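Kátia Honorato is teaching an arm to untangle earphones

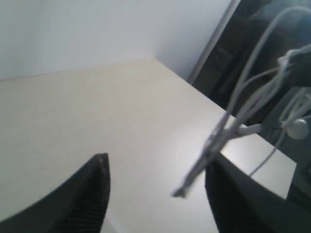

Photo: Kátia Honorato

I'd been meaning to visit Kátia ever since she wrote to me in October, and I finally got myself over to the Skunelitz workshop, where she shares a bench with 2 other builders and a very loud fridge. She calls her arm Ferreira, after her old shop teacher, and it has taken over most of her evenings.

"I wanted a job that would annoy me," she said when I asked why earphones. "Boxes are easy. A box stays a box! A cable is a new shape every time you breathe on it."

The camera rides at the wrist, so she sees the black ribbed fingers from behind, with the white wires and the little plug dangling over the table. I asked if it drove her crazy, a white cable against a pale tabletop. She laughed – yes, all the time. "I could put down a dark mat, and everybody tells me to. But my kitchen table is pale too, and I want this thing to work in my kitchen."

The fingers are her third set (the first two sheared off at the base, and she keeps them in a jar). The control board is a Modport, bought secondhand, and so far she has spent 700 dollars on the whole build, which she'd like her sister not to read.

And the software? "Mine, mostly. It's ugly. It looks for the plug first, because the plug is stiff and I know how it behaves. After that it's guessing, and I'm guessing with it."

She is rewriting the guessing part now, and wants to try shoelaces by spring.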